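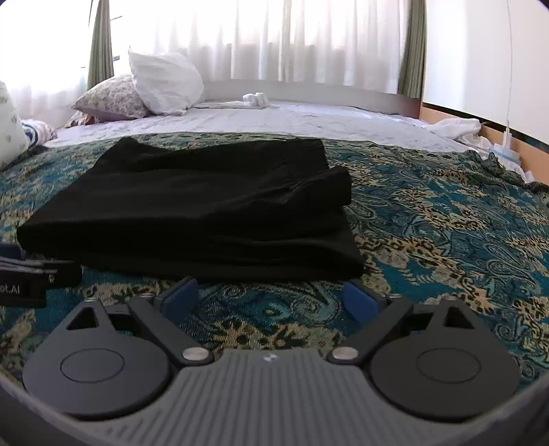

Jan 16, 2021

Hello again from Kutwood! I promised in the November letter that I'd stop buying fabric and start using what I have, and I'm pleased to report I made it all the way to the second week of the year. Then the Ruddock mill shop put its cotton remnants on sale and, well, I own more than 300 scraps now. They're in the hall closet. They're also a little bit in the bathroom.

The big job this month is the winter mending swap. We can't meet in the library basement, so we're doing it by mail – you send me one thing that needs fixing, I send you somebody else's, and everything goes home by the end of the month. I have 11 names so far and would love a few more. Hems, buttons, small holes, tired elastic, all fine. Please no zippers on winter coats. I did one last year and I still think about it.

Wash it first, fold it flat, and pin a note to it with your name and what's wrong. Pants are the easiest thing to send, they fold down to almost nothing and fit in a regular padded envelope.
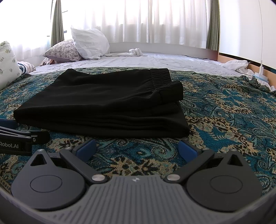
## Thread talk

Cheuk-hei Cheung wrote in to ask what I use on black cloth, as hers always ends up looking gray after a few washes. I've gone over to polyester for anything dark and kept cotton for quilting. My last spool was from Drelik and it's held up fine on everything except denim (I broke two needles, so that may be on me).

She also wants to know if anyone has a spare walking foot for an old Notis machine. Write to me and I'll pass it on.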